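**They've put a robot arm on the shoe returns bench at our warehouse. What happens to the people who used to do it?**

*Posted by Fanni Vida, 19 October 2021*

I work returns for an online shoe place. Until June there were four of us on the bench, pulling pairs out of bags, checking them, matching them up and putting them on the right trolley. Now there's an arm called Inga. Management named it, and there was a cake.

The official line is that Inga does the picking up and we do the "decision making". In practice I lay the pairs out on the mat, heels toward the arm, and it goes for them. If it doesn't like how a pair is sitting it stops and a light comes on, and I walk over and shift a shoe by the width of my thumb. I have done this job for years and my main skill is now nudging.

These came off the bench screen this morning. Slides on the left, black canvas sneakers next to them. 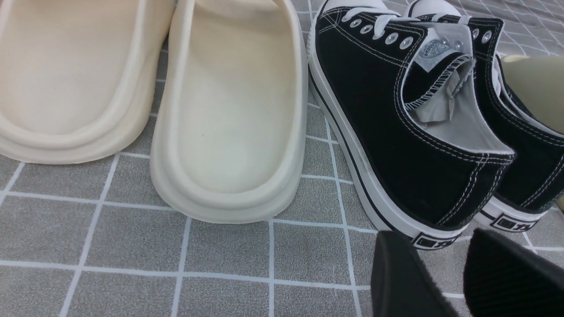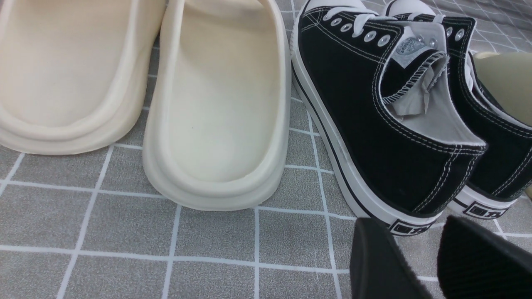 My target used to be 60 pairs an hour by hand. Now it's 90 with the arm, and the slow ones go against my name, because Inga doesn't have a performance review. Two of the old crew have been moved to packing. They weren't asked so much as given a map of where packing is.

What I'd like to know from anyone who's been through this:

- Did your rate go up straight away, and did the pay follow it at any distance?
- Who gets marked down for stoppages at your place?
- Is it worth asking to be trained on the arm, or does that just mean I get phoned on Sundays?

---

**Octavio Ospina**

We got ours at Ulberg two years back, for boxed goods, so easier than shoes. My answers in your order.

The rate went up in the second week. The pay went up 30 cents an hour after a long winter of meetings, and they wanted a photo of us looking pleased.

On stoppages, get this sorted now. Ours were all logged against whoever was signed in, so a jam at shift change could wreck your whole week. We asked for a separate code for when the arm pulls up by itself, and it took the supervisor one afternoon to add. Keep your own notes until then. Time, type of shoe, what you had to move. I filled 228 lines in an exercise book and put it on his desk, and he went a funny colour, but he did read it.

Yes to the training, but get it in writing that it's a different job with a different grade. I said yes on a handshake and spent most of a year as the bloke who restarts it, on the same money as before. And yes, Sundays.

Also look after your back. Standing and waiting is worse than lifting, which I wouldn't have believed. Ask for a stool and an anti-fatigue mat. They paid for the robot's mat, they can pay for yours.

---

**Hélder Carrilho**

Robots are the future, you can't fight it. Learn to code.

---

**Édgar Quispe**

I'm on the other side of this, I set these benches up (not yours). The odd thing is that the person laying out the stock knows more about why it stops than I do. Laces, soft linings that fold over, slides that sit right up against each other. I only find out if someone tells me, and usually there's a manager in between who tells me "it's being temperamental".

So ask to be in the room when the installer visits. Bring the pairs that give you grief. At one site a woman on the bench suggested leaving a wider gap between pairs, and her stops dropped by more than anything I'd done with the settings. I would like to say she got a bonus. She got a voucher.

On the 90 an hour, ask who picked that number and whether it was measured on mixed stock. Very often it's a figure from the sales demo, where every item was the same cardboard box and somebody like me was standing beside it, sweating.

---

**Fanni Vida**

Thanks, Octavio, I've bought the exercise book. Édgar, the installer's due again before the end of the month and I've started a crate of awkward shoes with his name on it. Hélder, I'll raise it with Inga.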